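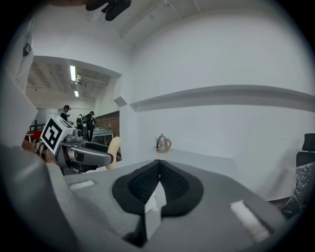 Foam pads together, second gripper at left.

Notebook > Stage > Preltport run

April, 4:15 pm

First full stagger-through of the harbor musical with the touring cast, and I am still buzzing! Act one ran clean up to the ferry number. Oranuch took the long note from the top of the stairs, no mic, and it reached the back row of the balcony (Ji-hoon was sitting up there to check).

Fly cues: 30 in the book, two late. Both are the moon. Gun-woo wants to move his call up to the end of the verse -- trying it tonight.

Skov drop hangs beautifully but the hem is catching the stage left boom. Cremilda will take it up before the dress.

Sound: the bell in scene 4 is too polite. Swap for the older recording, then bring the band in under it.

House is 1,232 seats and the kids' matinee is already full. So happy about that one.

Still to do: Ha-rang's quick change, still too long with the boots. Try zippers. Ask wardrobe about the second coat -- the blue one, with the good collar.

2 comments | 4 shares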